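# The Bench, Mostly Unsorted

March 2018

I rented the back half of the Orellana building to have somewhere to put things down. I have now put everything down, and the trouble is that none of it has been picked up again.
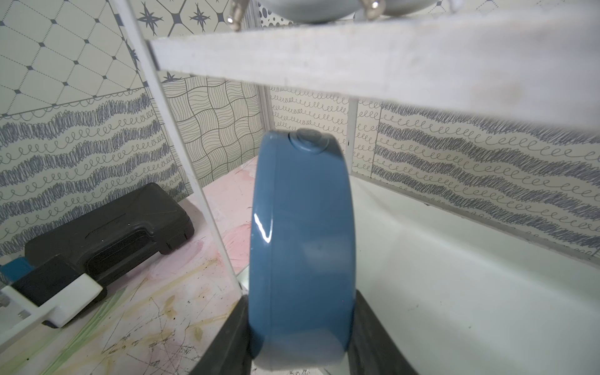

So the plan for the spring was a proper clear-out of the bench and the rack, one object at a time, with a decision made about each. Keep, fix, give away, or return to the shelf and pretend to have considered it. I gave myself 27 evenings, a pad of sticky labels and a firm rule about not opening any box of old magazines. The rule lasted until the second evening.

I'm keeping the notes on this page in bench order, with a line or two for each thing, in case anyone else in the building recognizes something and wants it back. You have until I find the packing tape.

**The blue round thing.** Thick, glossy, shaped like a squat drum, with a little knob on its rim. I have carried it through two moves and I would describe our relationship as cordial. It has a very nice shine on it for something with no job. Status: keep, on looks alone.

**The white rack.** It has picked up a few gray smudges and scuffs, which I am choosing to call character until I find the sponge. Everything I own seems to spend a few weeks on this rack before moving on to somewhere worse. Status: keep, wipe down.

**The dish on the rack.** Pale gray-blue, curved, possibly a bowl if you are feeling generous. It went up there because the cupboard was full, and the cupboard was full because I store extension cords in it. Status: to the kitchen, once the cords have been spoken to.

**The silver fittings.** Two small ones, both shiny, living on either side of the dish like bookends. I am fairly sure that throwing them out would cause something large to fall apart within the week. Status: keep forever, in a jar, with the others.

**The black carrying case.** Plastic, ridged, with latches along the front, lying on its side on the left of the table. It's the sort of case that makes you look like you came to repair the furnace. I once walked it through the lobby and was asked to look at a leak. Status: keep, stand it up, stop taking it through the lobby.

That's the part of the bench I've dealt with. The rest is going slower, and I haven't had the nerve to photograph it, so you'll have to take my word.

**The Bremdale drawer unit.** Bought secondhand for 75 dollars from a man who helped me load it and then drove off very quickly. The third drawer opens only if the second one is open, and the second one would prefer not to be involved. Status: fix, or learn to live with two drawers.

**The Isten clamp set.** All present except the one size I use. Status: keep, resent.

**The jar of screws.** I tipped it out and sorted it, so I can report that it held 461 screws, 1 guitar pick and a key. The key doesn't fit anything in the unit, including the drawer I was hoping it would fit. Status: poured back in the jar.

**The Broreo lamp.** Works perfectly, points at the ceiling. I've tightened the neck so many times that the screwdriver now lives next to it, and the two of them take up more room than a better lamp would. Status: give away, with the screwdriver if the new owner asks nicely.

**The paint shelf.** Eleven cans, nine of them some form of off-white. I held the lids up to the wall one after another to see which was the match, and I can tell you that the wall is a tenth off-white. Status: to the hazardous waste drop-off, next time I'm headed that way with an empty trunk, so September.

**The magazines.** See the rule above. There's a good piece on sharpening chisels in one of them, if you want to borrow it. Status: under review, in a comfortable chair.

The give-away pile is on the low shelf just inside the door to Unit 1348. It's currently the lamp, a roll of carpet tape and a mug with no handle. Please take the mug. If you see something of yours in the keep section, come by and make your case, and bring a box, as I've used all mine for sorting. The next batch goes up when I can see the other end of the bench.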